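Uratley Project: Progress Report on Setup and Upkeep of the Hand-Held Grippers
Submitted to the Kwan Fund, 11/04/2018
Prepared by Maya Nimri

Where we stand

The last report promised that the grippers would hold their calibration between service visits. They don't, or at least not well enough for me to repeat the promise. They can be kept in working order by the people who use them, with a short routine at the start of each session, and most of this report is about that routine and what it costs us in time.

We now have 959 recordings of household handling tasks from the Dadarier grippers. I would ask you not to read too much into that number. It counts files that were saved and opened without an error. It doesn't tell you whether the opening width logged with each file matches what the fingers were doing, and for part of the February batch I don't believe it does.

What went wrong in February

Our supplier, Zallier, ships each gripper set to zero with the fingers fully shut. The carriage runs on a rail and the width reading is taken from its position. When the fingers stay put on their mounts, this is fine. When one of them shifts, the reading stays as it was while the real gap at the pads changes, and nothing in the software objects.

We found the shift by accident. A finger had been taken off to replace a torn pad, and the person who put it back noticed that the pads no longer met squarely when the reading said zero. We then checked the other tools. Of the 13 in use, 4 were out by enough that we pulled them. None had been dropped, according to the logs, though I put limited faith in a log that depends on people reporting their own accidents.

Zallier's first answer was that the screws had been overtightened. Their second answer, a week later, was that they had been left too loose. Both may be true of different tools. I have asked for a torque figure in writing and have been sent the general assembly sheet again, where the torque box is blank. Until that changes I can't tell you that the fault is understood. I can tell you what we do about it.

The routine we use now

Before a session the operator does the following, with the tool on a bench:

Wipe the rail with a dry cloth along its whole length. No oil. An oiled rail feels better for a day and then collects lint.
Run the fingers from open to shut and back, slowly, and feel for a catch.
Check every finger screw with the hand driver. Snug, then stop.
Shut the fingers on the setting gauge and compare the reading with the value on the tool's card.
Shut them with nothing between and look at the pads from the end. They should meet along the full face.
Record a short clip of the gauge check and save it with the session.

If the reading is off, the operator zeros the tool once and checks again. If it is off a second time, the tool goes on the repair shelf. Operators were correcting the zero over and over in February, and that buried the fault we were trying to find.

The whole routine was sold to me as a matter of moments. It takes longer than that when done properly, and I would sooner plan for the real time than have people skip the gauge.

Soft goods

Blankets and clothing are where I have the most doubts, and also where you asked for the most material. With a rigid object, a bad width reading gives itself away: the pads stop at the object, and the number either agrees with its size or it doesn't. Cloth offers no such check.

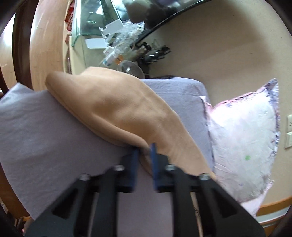

Width readings on fabric have to be trusted or thrown out on the strength of the bench check alone. A fleece throw can be squeezed to almost any thickness, so there is no right number to compare against while the pads close on its lower edge. What the footage does give us is the pads themselves. The dark blue faces stand out well against tan fleece, and with both in view and a narrow gap between them, a reviewer can at least say whether they face each other or sit at an angle. The screws are a different matter. One silver head shows on the left finger and two on the right, and a head looks the same whether it is tight or a quarter turn loose. I mention this because Zallier proposed that we do the screw check by reviewing session footage and save ourselves the bench step. I have turned that down.

There is a second limit. The wide lens bends straight edges badly toward the sides, so a baseboard or a cabinet panel comes out as an arc. For judging whether two pads near the middle of the view are square to each other, I think the footage is usable as a rough screen. For measuring anything, I wouldn't use it without the lens correction, and our correction file was made before the camera mounts were changed. A new one is under way. I have not yet seen results good enough to report.

Repairs and parts

All four pulled tools have been stripped, cleaned and rebuilt with new screws. They passed the gauge check on the day they were finished. Two of them are back in use and the other two are being held so we can compare them with the working pair after more handling. I'm aware that this is a small comparison. It is the one we can afford without stopping collection.

Pads wear faster than the budget assumed. The usual failure is a corner lifting where it meets the finger. Operators had been pressing the corners back down and carrying on, and a lifted corner can catch on loose weave. The rule is now to replace both pads on a tool together, even when only one has gone. Maybe that is wasteful. A new pad facing an old one threw the zero off on the tool where we tried it, and I didn't care to try it on more.

Zallier has offered a revised finger with a locating pin that should stop it from creeping on its mount. On paper this is the right fix. I would remind us both that the present finger was also the right fix on paper. I have asked for a pair on loan and will run them through the same bench check before we commit any of the hardware line.

What this means for the grant

The February recordings from the four pulled tools have been set aside. They remain in the 959, marked, and should not be used for anything that relies on finger width. Some may be good. We have no way to sort them after the fact, as no gauge clips were being saved then.

Collection since the new routine came in is slower. I don't expect to reach the target in the original schedule, and I am not going to propose longer sessions to make up the difference, because tired operators skip steps. I would like your agreement to one of the following: a lower target for soft goods, or an extension with no added funds for labor and a modest amount for pads and screws. My own preference is the lower target.

Still open

Torque figure from Zallier, in writing.
Loan pair of revised fingers, no ship date given.
New lens correction for the current camera mounts.
Comparison of the two rebuilt tools in use with the two on hold.
A decision from Kwan on the soft goods target, needed before the next parts order goes out.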